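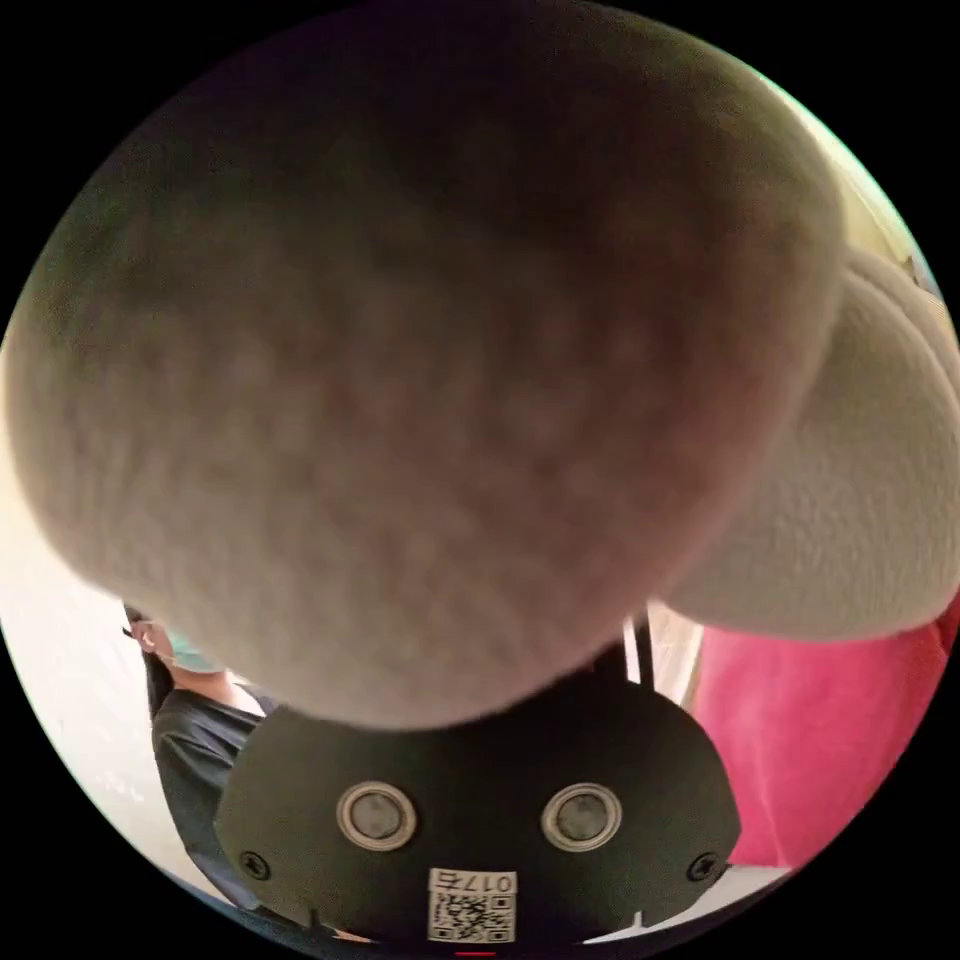 Wakis Plush, large, grey-brown

Home > Soft Toys > Large > Wakis

Code: 1057
Price: £55
Availability: in stock, low
Delivery: 2 working days mainland UK, longer for islands
Add to basket
Add to wish list

Back in stock as of September. Sorry to everyone on the waiting list, emails have gone out, check your junk folder if you haven't had one.

Big soft toy from Porkelis. Short greyish-brown pile on the main body, paler off-white to beige on the second part, and the pale bit is a little shaggier. Two fabrics, sewn separately, curved seam where they meet with the darker one lapping over the lighter. Rounded all over. No hard nose, no plastic eyes, no ribbon.

What is it? We get asked a lot. Porkelis won't say. Customers have told us acorn, mushroom, sleepy bear, potato with a hat. Children decide in the first five minutes and that's that.

Colour

One colourway only at the moment. Listed as grey-brown but it moves about depending on the light and which way the pile has been stroked, so you get lighter and darker patches. Not a fault, please don't send it back for that. Brush it all one way with your hand and it evens out, then somebody sits on it and it's mottled again.

The pale part is a warm off-white. Not bright white. If you are matching to a nursery with white furniture it will look creamy next to it.

We did have the oatmeal last year. Discontinued. No we haven't got one in the back.

Size

This is the large. It's a proper armful for a three year old and will take up most of a small chair. Please measure your shelf first, returns on this line are nearly all size. The medium is a separate listing (see Flarow below, same maker, different shape).

Filling and fabric

Outer: polyester plush, short pile body, longer pile on pale part
Filling: recycled polyester fibre
Bean bag in the base: none, so it will roll if you stand it on its round side
Seams: double stitched, turned in
Label: one, side seam, cut it off if you like but keep it if you might want to return

Squashy but springs back. Arrives a bit flat from the box, give it a shake and leave it overnight somewhere warm. Do not put it on a radiator. Airing cupboard fine.

Washing

Surface wash is best. Damp cloth, drop of washing up liquid, wipe with the pile, then plain water, then let it dry on its own.

If it's had a proper accident:
Pillowcase, tie the top
30 degrees, gentle, hardly any powder
No softener, makes the pile clump
Low spin
Air dry, turn it every few hours, takes two days at least, sometimes three in winter
Soft hairbrush once it is completly dry

No tumble drying. The pale part goes crispy and nothing will bring it back, we have tried on a returned one. No bleach. No ironing obviously.

Gravy, blackcurrant and felt tip all come out of the dark fabric fairly well. Blackcurrant in the pale fabric, get to it fast. Felt tip in the pale fabric, sorry.

Fluff

New ones shed a bit, mostly along the edges by the seams. Loose fibres from cutting. Take it outside and give it a good pat down before it goes near a dark sofa. Stops after a week or so. If yours is still shedding after a month tell us, we'll swap it.

Age

Suitable from birth as there are no small parts, but it's large, so not in the cot with a baby. Same as any big toy or pillow. On the floor or the chair when someone is in the room is fine.

Not a pet toy. A dog will have the stuffing out in an afternoon and we won't refund that, it has come up.

Delivery and packing

Goes out in a plain brown box, so it won't give the game away if it's a present. Inside is a paper bag, no plastic. Order before 2pm and it goes same day.

Gift wrap: available, tissue and string, choose at checkout. Because of the shape it looks like a badly wrapped boulder whatever we do. We still do it.

Postage is included on this one, everything over £50 is.

Collecting from the shop? Choose Collect at checkout and wait for the text before you come. Stock is kept at the unit and not on the shop floor, there's usually one out on display but that one isn't for sale, it has been cuddled by half the town.

Returns

30 days, label still on, no hairs, no perfume. We do check. You pay the postage back unless it's faulty, in which case we send a label.

Faulty means: seam open, wrong colour, filling lumpy after the overnight rest, label missing. Doesn't mean: bigger than I thought.

Repairs

We do repairs on anything bought from us, any age. Nabila Helmy looks after these. Send a photo to the shop email with your order number and she will tell you whether it's worth posting. Open seams are free in the first year. Restuffing is charged, ask for a quote. She can't replace the pale fabric on the older ones as the pile has changed and it would show.

Turnround is usually a couple of weeks, longer before Christmas. If it's a toy that a child can't sleep without, say so in the email and she'll try and bump it up.

Reviews

Bought for my granddaughter, she has called it Moser for no reason anyone can work out. Goes everywhere. Softer than I expected for the price. Five stars.

Lovely thing but MASSIVE. Read the size bit!! Four stars because my own fault.

Had ours three years, been through the wash more than it should have. Dark fabric still nice, pale bit has gone a bit woolly. Would buy again.

Took ages to plump up. Shop said leave it overnight and it did come right in the end. Three stars, could do with a note in the box.
(Reply from shop: fair point, note now goes in the box.)

Bought it for me. I'm 44. Excellent for behind the knees.

Good quality, seams neat. Colour darker than on my screen but I like it.

See all 168 reviews

Questions we get

Does it smell? A bit, new fabric, out of the box. Gone by the next day with a window open.

Can you embroider a name on it? No. The pile swallows the stitching. We can do a fabric tag with a name for £6, sewn into the side seam, add it in the notes at checkout. Check your spelling, we sew what you type.

Is it weighted? No, it's light for its size.

Is it vegan? All man made fibres, yes.

Will the pale part come off? Not without scissors. It's sewn in all the way round and stuffed from the inside.

Do you ship to Ireland? Yes, price worked out at checkout. Rest of the world, email first, the box is bulky and the cost can be silly.

Can I buy just the cover? Sorry no, it isn't a cover, there's no zip.

Trade? Min order is six, mixed lines allowed, email for the list.

You might also like

Flarow, medium, same short pile, longer shape, better for travelling. £32
Wakis cushion, flat version, zip cover so that one does wash easily. £28
Soft brush for plush, wooden handle. £7
Fabric name tag. £6
Gift card, any amount

Shop hours on the contact page. Phone is best in the mornings, after 3pm we're packing and probably wont hear it.

Prices include VAT. Pile direction and shade vary slightly between batches, if you are buying two and want them to match, order together and put a note on so we pick from the same box.

Back to Large Soft Toys
Back to top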